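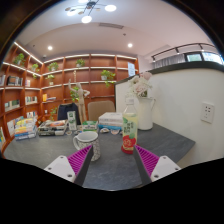
The grey table, mid-sort. Mug, bottle and flowers at the near side, books along the back.

March, 7 pm

Started on the grey table after tea. It has been the default landing place for everything since we moved the shelves out, and the stone-look top hides dust well enough that I had stopped noticing how much was on it. Measured it while I was at it, for the wall bracket job. It sits 2 mm low at the window corner. Packed that foot with a bit of folded card for now.

Method was the same as for the shed. Group by type first, decide later. Books to the back, anything with liquid in it to the front, small loose items in the middle until they have a home. I did not let myself open any of the books, apart from one, to check for a library stamp. No stamp.

The tall stack at the left end is mine and stays in its present order. Yellow, blue, white and red spines, no system to it beyond what I read last. The flat pile of magazines and thinner books next to it is mostly Walid's. He says he wants them. I have told him he has until the end of the month, and then they go in the Pillay box with the rest of the paper. The white books near the centre go back to Ayman Hakim. The one with the blue edge is on the bottom of that stack and should stay there, it takes the weight better than the others.

The small round white things in front of Ayman's books are still unallocated. Tried them against the jars in the pantry and got no match. They can sit in a saucer on the sill for a week and then go.

Green and white carton and the low green and white box beside it: keep together. I nearly put them in separate rooms, and I know from experience that one would have been lost by winter.

Flowers stay in the white pitcher. Artificial, so no water to manage, but they collect dust in the folds of the petals and need doing with a soft brush. Pale pink and white, inoffensive. Walid Azar's mother chose them and she will look for them when she visits, so they are a fixed point and the rest of the table gets arranged to suit. I may turn the pitcher so the handle faces the wall. It catches sleeves where it is.

The bottle with the red flower label is Walid's too, from the grocer near his work. Pale yellow-green drink. I can't read the characters on the upper part and he was out, so I left the cap on and moved it to the fridge door after I had finished the front half. The speckled mug is back on its hook. It holds 300 mL to a sensible level and 346 to the brim, which I measured last year for the coffee machine and have had no use for since.

Chairs. The navy one and the beige one are both on the far side, and with both pushed in there is not enough room to get the vacuum head between them. Beige one to go to the desk on a trial basis. Its back marks easily, so perhaps it should have been there all along – less traffic.

Wiped the top last, warm water and a drop of detergent, then a dry cloth. The speckle makes it hard to tell crumbs from pattern, so I go over it by hand afterwards. Found one sticky ring where I expected it and a second one that I did not, near the back.

Stopped at 9. Table is 7 parts done out of 10, by my reckoning. Outstanding: Walid's magazines, the round things, a proper shim for the low foot. Ring Ayman about the books before he buys replacements.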